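Equipment Planner, Household Robotics
Calloway, Galemham office
Full time, with a fixed term option for the right person

Calloway runs test rooms where robot arms do ordinary housework: laundry, dishes, putting things on shelves. We are adding a second site at Tirilbridge and need someone to plan the equipment for it, get it priced, and keep the spending in order once the orders go out.

You would report to Gebhard Reisinger, who runs operations, and sit with the lab team. Most of your first months would go to the laundry rooms. They use the most equipment, and they are where our last budget went wrong. We priced the arms carefully and left out most of the rest, including spare fingers, wrist cameras, cable, floor work and the appliances themselves.
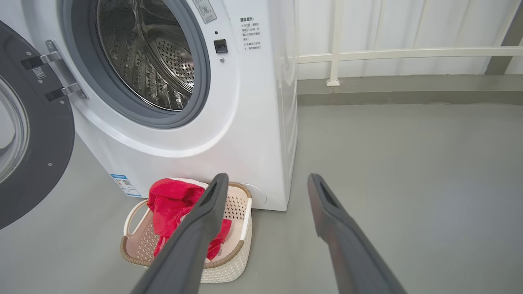
The Tirilbridge plan calls for 6 laundry stations and 17 arms across all rooms. The current parts list has 186 lines, and many of them have no supplier or lead time next to them. Getting that list into shape is the first job. After that you would:

Collect quotes and compare them on full cost over three years, with service and shipping included.
Work out what to buy, what to lease and what can move over from Galemham.
Set a replacement schedule for gripper fingers and other wear parts.
Choose washers and other appliances with the lab team, with attention to door swing, opening height and floor clearance.
Keep our purchasing records in Flover up to date. We will train you on it.
Give Gebhard a one-page spending report each month.

You can approve single purchases up to $550 on your own. Anything over that needs a second signature.

We are looking for at least three years in purchasing, facilities or production planning. You should be comfortable with spreadsheets and with calling suppliers who don't answer email. You do not need to program a robot. Experience with automation equipment helps, and so does having fitted out a workshop or lab before.

The job is based in Galemham, with one or two trips a month to Tirilbridge. Hours are 8:30 to 5:00. Some lifting is involved when deliveries come in.

To apply, send a resume and a short note about a purchase you planned that cost more than expected, and what you changed afterward. Address it to Shahram Bakhtiari in hiring. Interviews are in August and include a walk through the test rooms and an hour with part of the real parts list.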